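Search this site Enter keywords Go

Print this page | E-mail this page

FOR IMMEDIATE RELEASE
7th January

Avden Opens Two-Arm Sorting Collection to Outside Research Groups

GREKUDPORT – Avden today announced the release of its first collection of recorded two-arm handling work, made up of 1,144 demonstrations gathered at its Grekudport site. The collection, named Wolde, is intended for groups that train learning systems to pick up, pass and place small parts.

Each demonstration in Wolde is a complete attempt at a short task, carried out by two robotic arms under the control of a trained operator. The tasks center on a compartmented tray and a set of small flat or boxy items of the kind handled in electronics repair and parts recovery. Camera views from the grippers and from a fixed position over the table are stored with the joint positions of both arms, so that a system in training receives the same moment from several sides.

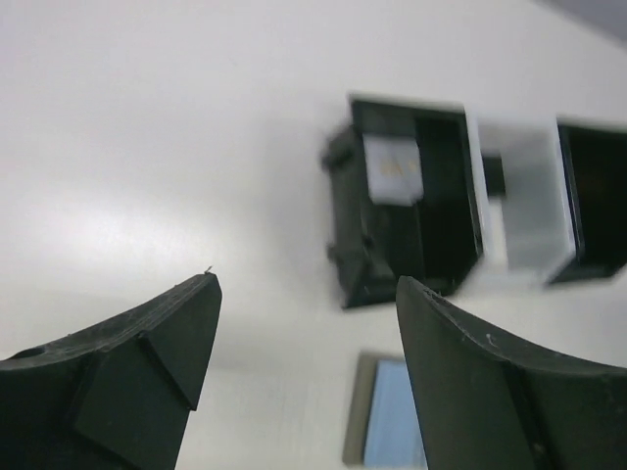 Why does a learning system need so many examples of the same task?
A system trained on a handful of attempts tends to repeat those attempts exactly, and it fails when an item lies a little to one side. Repeated demonstrations with small changes in position, angle and order give it a range of starting points to learn from.

Operators in Grekudport follow a written plan that sets the starting layout for each session. Items are moved between attempts, and the tray is turned or shifted at set intervals. Attempts that go wrong are kept in the collection and marked as such. Of the demonstrations now released, 169 carry this mark. Avden considers them useful to groups studying how a system can notice an error and recover from it.

Close work inside and along the walls of a container has been given particular attention. Dark plastic, narrow openings and reflective surfaces are difficult for camera-based systems, and published collections have tended to favor open tabletops with well-separated objects. Wolde includes 100 demonstrations chosen by reviewers for difficult viewing conditions, and these are listed separately in the index.
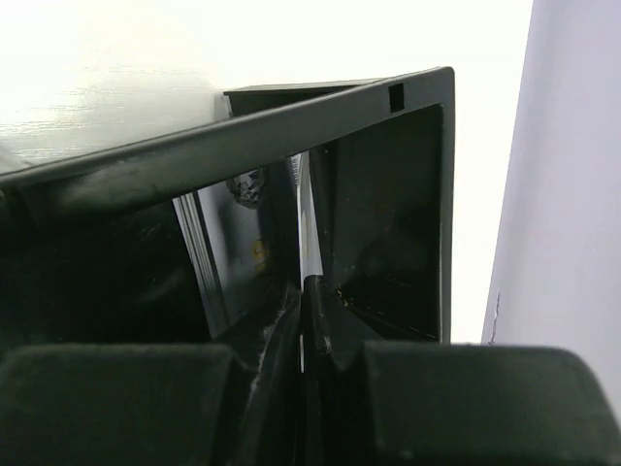 Gripper view at close range during work at the edge of a dark plastic frame.

All recordings pass through a review step before they are accepted. A reviewer watches each attempt in full, confirms that the camera views and arm readings line up, and adds a short written account of the task in everyday words. Recordings with missing views are set aside and do not count toward the published total.

The collection was prepared with Petumow, which supplied the review software and will host the files. Groups may apply for access through Petumow beginning today. There is no charge for teaching or noncommercial research. Commercial users are asked to contact Avden for terms.

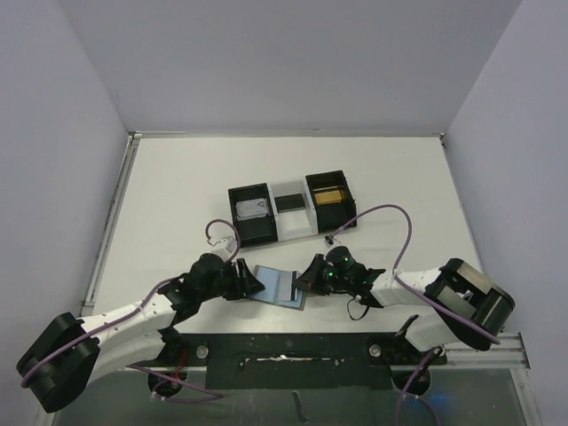 Avden plans a second release in May. It will add longer tasks in which one arm steadies an item while the other works on it, along with a revised index that allows users to search by task, item type and outcome. Groups that receive access to the present collection will receive the May release under the same terms.

About Avden
Avden develops handling methods and training material for automated repair and parts recovery. Its offices and recording site are located in Grekudport.

Media inquiries may be directed to the Avden press office.

Print this page | E-mail this page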